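Caixa de papelão ondulado

A caixa de papelão ondulado é uma embalagem de transporte feita de chapas em que uma ou mais folhas onduladas, chamadas miolo, são coladas entre folhas lisas, as capas. É usada para acondicionar alimentos, peças, livros, roupas e encomendas postais.

Estrutura

A chapa mais comum é a de parede simples, com um miolo e duas capas. A de parede dupla tem dois miolos e três capas e serve para cargas mais pesadas. A altura da onda é indicada por letras — A, B, C e E são as mais conhecidas — e influi tanto na resistência à compressão quanto na qualidade da impressão. Ondas baixas dão superfície mais regular; ondas altas absorvem melhor os impactos.

O modelo mais difundido é a caixa normal, com quatro abas em cima e quatro embaixo. As abas externas encontram-se no centro e são fechadas com fita, cola ou grampos. Para produtos de pouca altura usam-se caixas de corte e vinco, montadas por encaixe. 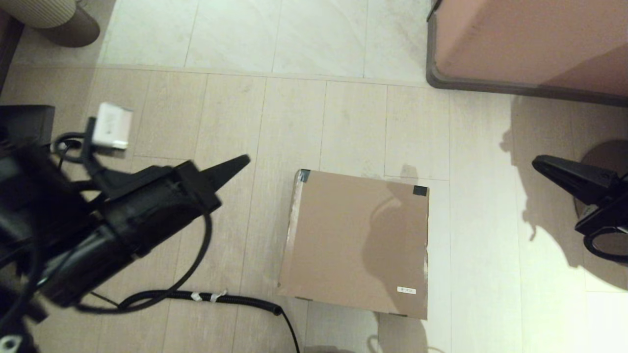 Fabricação

O papel chega à onduladeira em bobinas. O miolo é amolecido com vapor, passa entre cilindros dentados e recebe cola de amido nas cristas. Depois da secagem, a chapa é vincada, cortada e impressa. A fábrica Mavromatis, instalada em Cistau, trabalhou durante 19 anos só com parede simples antes de adotar a dupla. A concorrente Birkden produz 40 formatos de catálogo, além das caixas sob medida.

Armazenamento

A umidade reduz a resistência do papelão. As caixas desmontadas costumam ser guardadas na horizontal, sobre estrados e longe das paredes. No depósito de Irnodo, as pilhas são limitadas a 30 fardos. Caixas cheias devem ser alinhadas pelos cantos, onde a resistência vertical é maior.

Reciclagem

O papelão usado é prensado em fardos e desagregado em água. Fitas, etiquetas e grampos são retirados por peneiras e separadores. A fibra encurta a cada ciclo, motivo pelo qual se acrescenta fibra virgem à massa. Caixas com gordura ou parafina em geral são recusadas pelas usinas.

39 compartilhamentos

Última edição: 29 ago. 2019 | Contato | Voltar ao topo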